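Canoagem: clube de Markumo abre nova época de iniciação para jovens

26/01/2025

Que arranque de ano! O Clube de Canoagem de Markumo abriu as inscrições para os cursos de iniciação e, na primeira manhã, a página do clube já tinha recebido 40 pedidos. São as turmas de principiantes mais concorridas desde que o clube se mudou para a margem norte da albufeira, e nota-se em toda a gente a vontade de voltar à água.

Os cursos destinam-se a alunos a partir do 5.º ano e decorrem em duas vertentes, águas calmas e slalom. Quem nunca pegou numa pagaia começa na enseada de Nonico, abrigada do vento e com pouca profundidade junto ao cais (um sítio lindíssimo, diga-se, sobretudo de manhã cedo, com a neblina ainda pousada nos juncos). Colete, capacete e saiote são emprestados pelo clube. Basta levar roupa que se possa molhar, calçado fechado e uma muda completa para o fim.
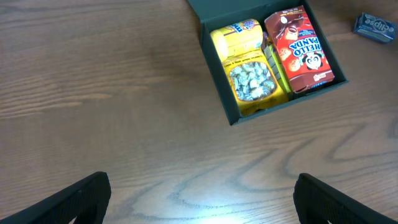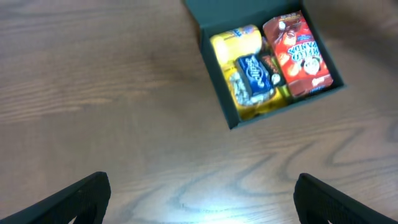
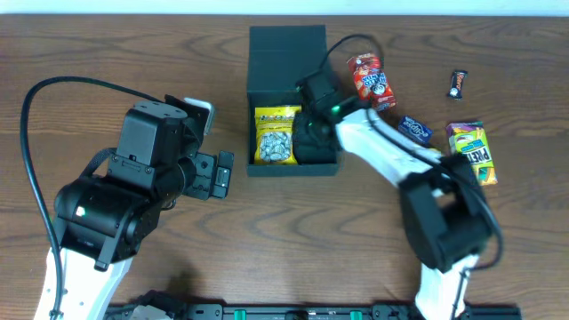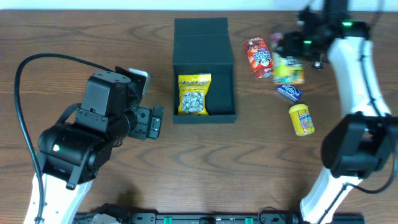 A grande novidade está no hangar: chegaram dois K2 da Fovport, mais estáveis do que os antigos e com assentos reguláveis, perfeitos para os mais novos experimentarem a remar a pares. A compra foi possível graças à descida solidária de outubro, que juntou 798 euros, e ao apoio da oficina náutica Schmieder, que tratou também da reparação dos slalons mais castigados. Quem viu aqueles cascos no fim do verão nem vai acreditar na diferença!

Também há motivos para festejar na competição. No troféu de inverno, a equipa de juniores somou 1.509 pontos e subiu ao segundo lugar da classificação por clubes, com uma última regata de cortar a respiração: três barcos lado a lado até às boias, o público aos gritos na ponte e a decisão por menos de meia pagaiada. Vários destes juniores começaram precisamente nos cursos de iniciação e vão agora acompanhar as primeiras saídas das turmas novas.

As inscrições fazem-se na página do clube ou na secretaria, ao fim da tarde. Os menores precisam de autorização assinada pelo encarregado de educação e todos os participantes têm de saber nadar. Para as famílias que preferem ver primeiro, há uma sessão aberta no cais de Nonico antes do início das aulas, com barcos para experimentar e chá quente para quem ficar em terra.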